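Home | News | Explainers | Reviews | About | Contact

The Kondeck arm fault: your questions, with the answers we could get

By Amanuel Workneh
May 3, 2022
6 minute read

We've had a steady run of mail about our report on the two-armed Kondeck bench robot and the fault that made one arm close its gripper when it should have stayed open. Some of you own one. Some of you are being asked to buy one. I've put the most common questions together, and where the company's answer didn't satisfy me I've said so.

What went wrong?

During a table-clearing routine at the Tillman workshop, one arm released a plate into a dish rack and the other arm, which was meant to wait, closed at full force on whatever was between its fingers. At the time that was a plastic cup. The cup cracked. A technician had his hand near the rack and pulled it back in time, so there was no injury, and Kondeck has leaned heavily on that fact ever since.

Was it a one-off?

Kondeck called it "an isolated event" in its first notice. Its own service log, which an owner passed to us, lists 13 similar closures before the Tillman one. They were filed as "grip quality" complaints, a category usually meant for dropped items and worn finger pads. I don't know whether anybody at the company had read them together. If they had, "isolated" was a strange word to choose.

What does Kondeck say caused it?

A timing problem between the two arms. Each arm tells the other when it has finished a move, and if that message arrives late, the waiting arm can act on an old instruction. The company says a software update called Brusia fixes this by throwing out any instruction that has gone stale.

Do you believe that?

Partly. A late message explains why the gripper moved at the wrong time. It doesn't explain why it closed so hard. The grip force is supposed to be capped by a separate setting, and in the Tillman case the cap was on. I asked about this in writing and was told the matter was "under continued review."

Abílio Louro repairs these arms for a living and has no contract with the maker. He thinks the cap is only checked at the start of a grip, so a grip that begins from a stale instruction could skip the check altogether. He was careful to call it a guess. It's still a better account than anything in the company's notice.

How is the fix being tested?

With kitchen props, mostly. The usual routine has one arm handle a toy vegetable while plates and bowls sit nearby, with the message between the arms delayed on purpose to see what the grippers do. 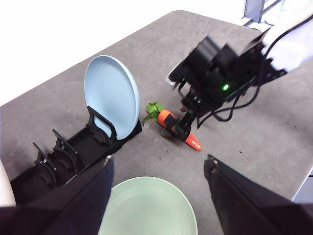
My complaint with this kind of test is what it leaves out. A firm toy tells you whether the gripper closed at the wrong moment. It won't tell you much about how hard it closed unless something is measuring the force, and the test sheet I was given has no column for force. It has a column for "completed" and a column for "not completed." A gripper could squeeze far too hard and still be marked as completed.

How many test runs have there been?

Kondeck's figure is 70 runs on the new software with no unwanted closures. That sounds fine until you look at how rare the fault was to begin with. Louro put 23 runs through an unpatched arm on his own bench and didn't see it once. If the old software can go that long without trouble, a clean sheet on the new version should be read with some caution.

I've had the update installed. Am I safe to reach in while it's working?

No. You weren't meant to before the update either, and the manual says so, though it says so on a page most owners have no reason to open. Stop both arms first. Pausing the routine isn't the same as stopping, as a paused arm keeps its last instruction and will carry on with it.

Does a green light mean the gripper is safe to touch?

Don't treat it that way. On the Kondeck units, according to the manual, green means the gripper has power and is talking to the controller. Several readers took it to mean "idle." I can see why they did, and I think the colour was a poor choice.

What about the Namelano version?

Namelano sells the same arms under its own name with a different stand. It says its customers aren't affected. It also says it uses the same controller software, and I haven't been able to get those two statements to sit together. Until it explains the difference, I'd follow the same advice.

Can I get my money back?

Kondeck is offering the update for free and nothing else. A few owners have asked for refunds and been told the product "performs as described." If you're refused, ask for the refusal in writing and keep your own record of any odd gripper behaviour, with the time it happened and which arm was moving.

Will there be an independent report?

One has been promised for September. Kondeck is paying for it and hasn't named who is writing it. I've asked whether the force readings will be included and have had no reply. I'll update this page if one arrives.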